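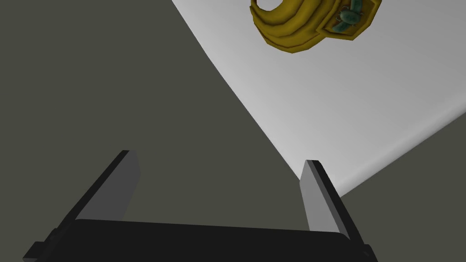 Decha Ruangrit would like it known that the fingers were never the problem. He has said so in three separate emails to this magazine, all of them before the visit, and repeats it at the door of the Skenia workshop in Evcombe. The problem, according to him, was the numbers the fingers had been given.

The cell is called Vulley. It picks up small, awkward things, finger rings and brooches among them, and it exists twice: as steel on a bench, and as a model in a simulator where every change to the setup is tried first. The model is where most of the maintenance happens. Nazanin Shojaei keeps it in step with the bench, and the work is slower than it sounds.

She starts with the gripper. In the rendered view from behind the palm, the two fingers stand open with their grey inner faces turned towards each other, and she checks the gap against the value the controller reports. Then she closes the jaws on nothing and reads the gap again. If the pads meet before the controller says they should, the offset is wrong, and every grasp worked out from it will be wrong by the same amount.

In March it was. A worn pad on the bench had been changed for a thicker one and the model had not been told. The simulated gripper went on closing cleanly while the real one stalled early, held its force and dropped the part on the way up. The fault log ran to 97 entries before Nima Safavi put a feeler gauge between the real pads and found the difference.

The repair took 30 minutes. Finding out what else depended on the old figure took far longer. Finger geometry was stored in the collision model, in the grasp planner and in a settings file written by a contractor, Rostami, which overrode both. It is now stored once, and the other two read it from there.

After that comes contact. A gold ring with raised bands and an ornament on top gives flat fingers very little to hold. Shojaei lowers the friction value until the grasp slips, notes it, and raises it again in small steps. She does not use the lowest value that works. A full check is 700 simulated picks, run overnight, with the start position shifted a little each time.

Lighting is left soft and even for these runs. Safavi would prefer hard shadows, which he says catch errors in the vision stage — Shojaei wants one thing tested at a time. For the present, her settings are the ones in the file.

The bench gripper is stripped and greased on a fixed schedule. Pad thickness is now measured at each service and typed into the model before the guard is closed.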